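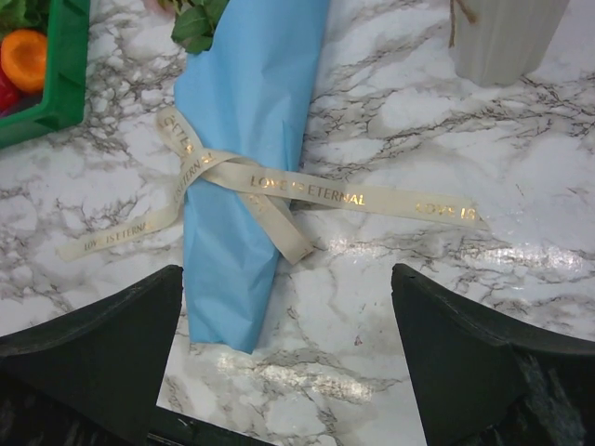
I wrap a lot of flowers. It started with one bridal shower and then it was teacher gifts, and then my sister volunteered me for her office, and now I have a drawer in the kitchen with nothing in it but tissue paper and ribbon. So a few of you asked how I do the simple cone wrap with a tied ribbon, and I finally sat down to write it out.

412 shares

First thing is the counter. Wipe it and then dry it, and I mean really dry it with a towel, and then run your hand over it. Tissue finds every drop of water you missed and the color bleeds right through (pale blue is bad for this, red is a disaster). If you have stone counters like mine they also hold on to a film from spray cleaner, so I use plain water on wrapping days.

Stems next. Cut them, let them drink for a couple of hours, then pat them off and wrap the bottoms in a damp paper towel with a sandwich bag over it and a rubber band over that. Ugly, but it all goes inside the paper. Strip any leaves that will sit below the rubber band. Leave the big glossy ones up near the flowers, they fill out the top and you can get away with fewer blooms!

Now the tissue. I buy the Anell sheets in the flat pack and not the folded kind, so I don't have to iron out creases. Two sheets for a small bunch, three if the stems are woody. Lay them a little crooked to each other so the corners make points, set the flowers on the diagonal with the heads past the top edge, and fold the bottom corner up over the bag. Then bring one side across, snug, and roll toward the other side. It should come out like a long skinny cone. One small piece of tape on the last edge if you need it.

Please don't fight the wrinkles. I used to redo mine over and over trying to get it smooth and all I ever did was tear the paper. Tissue crinkles where you gather it — that's what it does, and it looks soft and pretty once the ribbon is on.

Okay, ribbon. Cut more than you think. For one bunch I cut 52 inches of satin, which sounds like a crazy amount until you've wrapped around twice, tied a bow and still want long tails. The tails are my favorite part. I let one go each way and leave them long enough to trail on the table when the bouquet is lying down.

If your ribbon has words on it there's a little more to think about. Printed satin is usually only printed on one side, so check which side is the pretty one before you start and keep a thumb on it while you go around. Mine flips over on me every single time at the knot. Tie the knot off to one side of the bundle, and make the bow loose. A tight bow squashes the lettering and you can't read a thing. After it's tied I give each tail a half twist, if it needs one, so the words face up. And look at where the phrase lands before you cut the ends! Metallic gold lettering also rubs off if you press it, so if your ribbon has a fold line, steam it from the back and keep the iron away from the front.

To stop the ends from fraying I cut them on a slant with sharp scissors (the Ferreira ones I keep hidden from my kids) and dab on a tiny bit of clear nail polish. Let it dry on wax paper, not on the tissue. Ask me how I know.

My neighbor Napaporn Suksawat showed me a good one for carrying them. She stands the wrapped bunches in an empty Lernanport coffee tin with a dish towel stuffed around the bottom, and wedges the tin behind the passenger seat. I've driven 20 miles like that with four bouquets and all of them got there with their bows on.

Wrap as late as you can. The paper towel holds up overnight in a cool room but the tissue starts going limp near the bottom by morning, and if the bag leaks you're starting over. I do mine after dinner for a breakfast thing and no earlier.

Leftover ribbon goes around an empty paper towel tube with a pin through the end. Scraps under a foot long I save for jam jars and gift tags.

Next time I'm doing boxes.

93 comments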